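# Clenunthorpe students teach a robot arm to handle plumbing parts

Nov 4, 2025

CLENUNTHORPE — Students in the evening automation class at Pludton Technical College are spending the fall term on a job that most people do with two hands and not much thought: picking up a length of plastic pipe and fitting it to another one.

The class has 15 students this year, most of them in the second year of the college's two-year program. They are working toward the Juhl Student Automation Meet in January, where teams from the region will run their robots through a set of handling tasks in front of judges. The Pludton team has entered the pipe assembly event.

Under the rules, a robot has to lift a pipe section from a rack, carry it to a test stand and seat it in a fitting. Each team gets 15 minutes. The parts are not fastened to anything before the run starts, and no one may touch the robot once the clock is going. Teams are scored out of 100 points, with most of the points given for seating the part fully and without damage.

"It looks easy on the sheet," said Mikkel Eskildsen, who teaches the class. "Then you try it with a bend instead of a straight piece, and the weight is all on one side."

The students call their robot Handeck. The arm was bought by the college three years ago for a welding course that was later dropped, and it sat in storage until Eskildsen asked for it. The gripper and most of the software are student work. Handeck has a small camera at the wrist, and the team uses its pictures to check where the fingers are meeting the part. 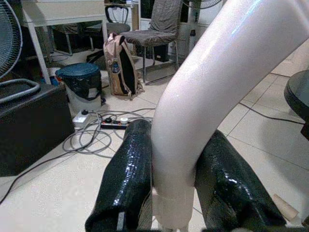

Grip has taken up most of the team's time since September. The first set of fingers was bare aluminum, and in the early trials straight pipe turned in them whenever the arm changed direction. The second set had flat rubber glued to the inside faces. That helped with straight pipe, but curved fittings still rolled. The elbow now used in practice is a hard case for any gripper, with a glossy white surface and a bend that carries its bulk up and off to one side, and the black fingers have to press on it from the left and the right below that bend. The textured covering on the fingers came out of those trials. Students tried several kinds of wrap and padding on scrap pipe before settling on the current ones, and they keep a log of each change along with the results.

Halfdan Kárason, a second-year student who leads the gripper group, said the log was the part of the project he had liked least at the start.

"I wanted to just change things and run it again," he said. "But we had two weeks where we were going in circles, and when we went back and wrote everything down we saw we had tested the same pad twice."

Kárason worked for a heating contractor before he enrolled. He said he had fitted a lot of pipe by hand and had expected that to be more useful than it was. When a person pushes a pipe into a fitting, he said, the wrist makes small corrections all the way in. The robot has to be told to make them, and the team has spent several evenings on that motion alone.

The current method has the arm bring the pipe up to the fitting, stop, and then move it in a small circle while pushing lightly. When the resistance drops, the program takes that as a sign the pipe has found the opening and pushes it the rest of the way. If the resistance goes up, the arm backs off and tries again from a slightly different angle.

Last month the team ran a series of 100 trials with straight pipe and the same elbow part, split over four evenings. In 36 of them the pipe did not seat fully. Most of the failures came at the fitting and a smaller share came during the lift. Eskildsen said the result was better than he had expected at this point in the term, but not good enough for the meet.

"We would be somewhere in the middle of the field with that," he said. "The students know it. They went straight to the failed runs and started sorting them."

The sorting led to a change in where the gripper takes hold. The students had been picking the part up near the center of its length. They are now trying a grip lower down, closer to the end that goes into the fitting. Kárason said this makes the lift harder, with more of the part hanging above the fingers, but gives better control during the push. The team plans to repeat the full series with the new grip before the end of the month.

Other students in the class are working on the programming and on the test stand. The stand was rebuilt in October after the judges sent out revised drawings that moved the fitting higher and tilted it slightly. One group is also writing the technical report that each team must hand in before the meet. The report has to describe the design, list all purchased parts and explain any changes made during testing.

The project has a parts budget of $500 for the term, paid by the college. Most of it has gone to sensors and finger materials. The pipe came from a plumbing supply store in Clenunthorpe that lets the class have returned and mismatched pieces. Eskildsen said the mix of pieces had been useful in practice, as the organizers do not tell teams in advance which size of pipe they will be given on the day.

Pludton has entered the Juhl meet twice before. Two years ago the team took part in a sorting event and finished near the bottom after a cable failed during its run. Last year it placed fourth in the same event. This is the first time the college has tried pipe assembly, which was added to the program after several teams asked for a task closer to building work.

Kárason will finish the program in the spring. He said he would like to work on machines for construction sites, though he had not seen many jobs of that kind advertised near Clenunthorpe. Two other members of the gripper group are first-year students, and Eskildsen has asked them to take over the log after January so that next year's class can pick up from it.

The class meets two evenings a week, and from the middle of the month it will add a third for students on the competition team. Eskildsen said the extra sessions would be used for full timed runs, starting with the part on the rack and ending with the arm back in its home position. Until now the team has mostly practiced the lift and the fitting as separate steps.

The college will hold an open evening for families and local employers before the team leaves for Juhl. Visitors will be able to watch a timed run and talk with the students about their work. Places in the spring section of the class are open to anyone who has completed the college's basic electronics course, and applications can be made at the main office.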